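Boat owners' group questions "maintenance-free" refit claims ahead of the mooring season

EVNESS, Feb 22, 2026 -- The Evness Small Craft Owners' Association today published its response to the Cleltevik refit scheme, under which owners of older recreational motorboats are being offered a fixed-price package of hull coating, rewiring and electric auxiliary drive. The association has read the brochure and the contract. It recommends that members read the contract first.

The scheme is run by Funero Marine out of the yard at Cleltevik and was announced last August with the promise that a refitted boat would be "maintenance-free for a decade." The association has 688 members, most of them with boats under eight metres, and a good number have asked whether the offer is as good as it sounds. The short answer is that we can't tell, and neither can Funero on the evidence it has shown us.

"I've owned a boat for most of my adult life and I have yet to meet one that was maintenance-free," said Serpil Türkmen, chair of the association. "If somebody has built one I'll be first in line. I'd just like to see it spend a couple of winters in the water before I hand over a deposit."

The hull coating is the centrepiece of the package. Funero says it resists fouling without copper and needs no annual haul-out. The test results supplied to us cover a single boat, the Ersoy, over 215 days on a sheltered fresh-water mooring. Most of our members keep their boats in salt water, with a tide running under them and neighbours who drag mussels home on their lines. We asked for salt-water results in the fall and were told they were being prepared. We asked again in January and got the same colour brochure, with a new cover.

The rewiring is less contentious. Much of the wiring in our members' boats is older than their children, and having it replaced by a competent electrician is sensible whoever does the work. Our concern is the warranty, which is void if the owner or any outside tradesperson opens the panel. An owner with a dead bilge pump on a long weekend would have to leave it dead until Funero's service desk opened, or fix it and lose the cover.
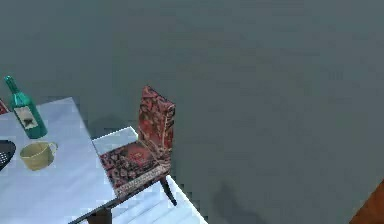 Members have also asked about the interior option, a new galley and dinette for boats with a cuddy or small cabin. The showroom version is handsome and we have no quarrel with the joinery, though a dinette is for use under way as well as at the dock. Stand a glass bottle on a flat white table, like the green one here, and then picture the wake of a passing ferry. We asked for a raised lip, or fiddle, on every horizontal surface. Funero offers fiddles as an extra, at a price it would not give us in writing.

Halima Muli, the association's technical adviser and a retired marine surveyor, went through the specification line by line. She found 4 places where the contract describes something different from the brochure. The brochure's stainless fastenings become "corrosion-resistant fastenings." The brochure's range of a full day's cruising becomes a figure measured at walking pace in flat water with one person aboard. The ten-year term starts on the date of the deposit, and the haul-out that the coating is said to make unnecessary turns up in the schedule as a yearly "inspection lift," to be paid for by the owner.

"None of that is a scandal," Muli said. "It's what happens when one department writes the ad and another writes the contract. But the contract is the one you sign."
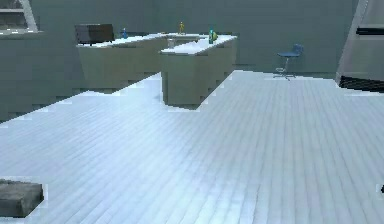
The association has similar doubts about weight and layout. Cabin furniture tends to be planned the way one plans a house, and a U-shaped counter with a wide stretch of pale plank floor beside it is a pleasant thing to have in a kitchen. A seven-metre boat has no such floor to give away. Every cupboard added on one side has to be answered by something on the other, and the drive batteries already sit well aft. Funero has not published a stability calculation for the full package. Muli has asked to be present when one is done, at her own expense, and is waiting to hear.

Then there is the money. The deposit is $2268, payable on booking and non-refundable once a yard slot has been assigned. Slots are assigned by Funero, on a date of its choosing, and the contract sets no limit on how often a slot can be moved. A member who pays in March could reasonably spend the whole summer ashore, looking at a tarp.

The association isn't telling anyone to stay away. Some owners will look at an elderly engine and a green waterline and decide the risk is worth it -- fair enough, it's their boat. We suggest they ask for the salt-water results, a written price for every extra, and a refund clause tied to the launch date. We would be glad to publish Funero's answers in full.

The association's annotated copy of the contract can be read at the clubhouse in Evness during opening hours. Members who have already paid a deposit are asked to get in touch, whatever their experience has been so far.

Media contact: Serpil Türkmen, Chair, Evness Small Craft Owners' Association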